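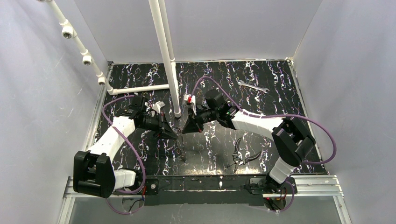
What is celebrity advocacy, as the term is used in this course?

It is any public statement or act by which a person known mainly for entertainment or sport takes a position on a matter of law or public policy. A paid endorsement of a product does not count, and neither does a private donation that is never announced.

Unit 4: Entertainers and Political Speech
Handout for Media and Public Life, Hamlow campus
Revised September 16, 2018

1. Scope of the unit

The unit covers award-show speeches, benefit concerts, open letters and posts on personal accounts. Candidates who were once performers are treated in Unit 6 and should not be used as cases in the written assignment.

2. Terms

Endorsement: a statement of support for a named candidate or ballot measure.
Issue appeal: a statement on a policy question that names no candidate.
Public dispute: an exchange in which two or more well-known persons answer each other by name before an audience.
Pickup: the repetition of a statement by news outlets other than the one that first carried it.

Students often confuse the first two terms. A singer who urges fans to register to vote has made an issue appeal, even where the singer's preference is widely known.

3. The Matubbar case

The main case for this unit is the benefit concert held in Matubbar in July to oppose the closing of the regional arts fund. Ticketed attendance was 3,921. Two of the performers spoke from the stage about the fund, and a third objected to their remarks online the same evening. The course packet contains 258 news items on the concert and the dispute that followed.

Most of the items from the first two days report the dispute and mention the fund only in passing. Coverage of the fund itself appears later, chiefly in the Gumivham papers, whose readers were directly affected by the closing. Students should read the packet in date order and note where the subject of the headline changes.

4. Points for discussion

Whether a public dispute draws attention to an issue or away from it is a question on which the readings disagree. The first reading holds that any pickup helps, as some part of the audience will go on to learn about the policy. The second holds that the audience remembers the persons and forgets the policy. Both rely on surveys taken soon after the event, and neither followed its respondents for longer than a month.

A further point concerns expertise. Performers are sometimes told that they should not speak on matters outside their profession. Consider whether the same objection is made to business owners or retired athletes, and in what terms.

5. Written assignment

Choose one issue appeal from the Pilora archive and write a commentary of about 200 words on its pickup. Attach a source list in the usual format. Quotations must be checked against the original recording or post where one survives. Cases already discussed in class are not accepted.

Commentaries are submitted through the department office. Late work is subject to the rules in the course outline.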